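Community Help > Desktop Hardware > Processors and Cooling

CPU reaches 100 C and shuts down after processor swap
Viewed 142 times

Fadime Soylu
Poltia tower, Rakora board, stock power supply. I replaced the original processor with a faster one from the supported list. The machine starts, shows the firmware screen, then shuts off. If I go straight into the hardware monitor page I can watch the temperature climb to 100 C, and 15 seconds after that the power cuts. The fan reads 2955 rpm, so it is spinning. The old processor never went over 60 under load with the same Kerthorpe cooler.

What I have done so far: reset the firmware to defaults, reseated the memory, checked the fan plug. I reused the cooler and wiped the old paste off with a dry paper towel. There was a little left on the metal. I put new paste over it.

Do I need a bigger cooler, or is the processor faulty?

3 answers

Enda Mulligan
Get a bigger cooler. The small ones that come with those towers are junk.

Barış Kaplan
A cooler that is too small gives high temperatures under load. It does not take an idle processor to 100 C on the firmware screen. The fan speed is normal for a controller that sees a hot chip and runs flat out. What you describe is poor contact between the processor lid and the cooler base, and the leftover paste is a good candidate. So is a cooler that was tightened on one side first.

Take it apart and do it again in this order.

1. Shut down, switch off the supply at the back, pull the cord, and hold the power button for a few seconds. Lay the tower on its side with the open side up.

2. Unplug the fan. Loosen the cooler screws a turn at a time, going corner to corner. Twist the cooler slightly before lifting. If it does not twist, stop. Put it back, warm the machine for a minute in the firmware screen, and try again with the cord out.

3. Look at the paste before you wipe anything. An even thin film means contact was good. A thick ridge on one side means the cooler was tilted. Bare metal in the middle means it never touched.

4. Release the lever, open the load plate and lift the processor straight up by its edges. Set it in a tray with the contacts untouched. Check the socket with a flashlight held low, from two directions. Every row of contacts should reflect the same way. Do not wipe the socket.
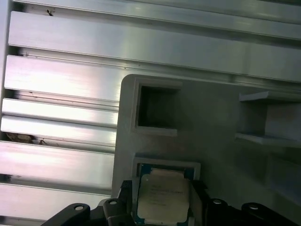
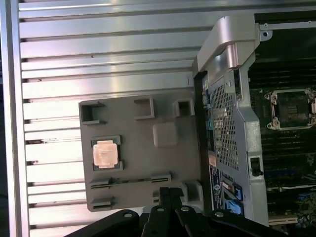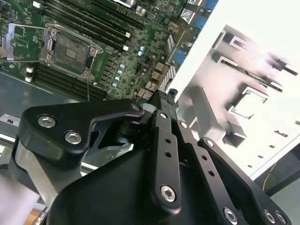 The load plate is open and the socket is empty in the one directly above.

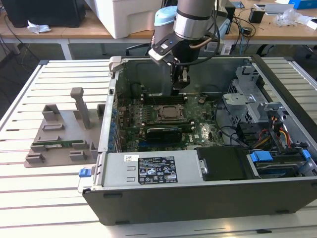 5. Clean both metal faces with isopropyl alcohol and a lint-free cloth until the cloth comes away clean. Let them dry.

6. Match the notches and lower the processor without pressing. Close the plate, then the lever.

7. Apply paste the size of a small pea in the center. Start all four screws by hand, then tighten corner to corner, half a turn each, until they stop.

8. Plug the fan into the CPU header. Watch the monitor page for ten minutes. It should settle between 35 and 50.

If it still climbs, check the cooler base for a protective film and compare the lid height of both processors. Some towers use spacers under the bracket.

Ataberk Kılıçarslan
Same board here. Also check the firmware version. Mine read wrong temperatures with a newer chip until I updated. It didn't shut off though, so maybe a different problem.

Comments

Fadime Soylu: Thick ridge of paste along one edge, nothing on the opposite edge. One screw was only in by two threads. Redone as described, 41 C in the monitor page.

Barış Kaplan: Good. Check it once more under full load before you close the case.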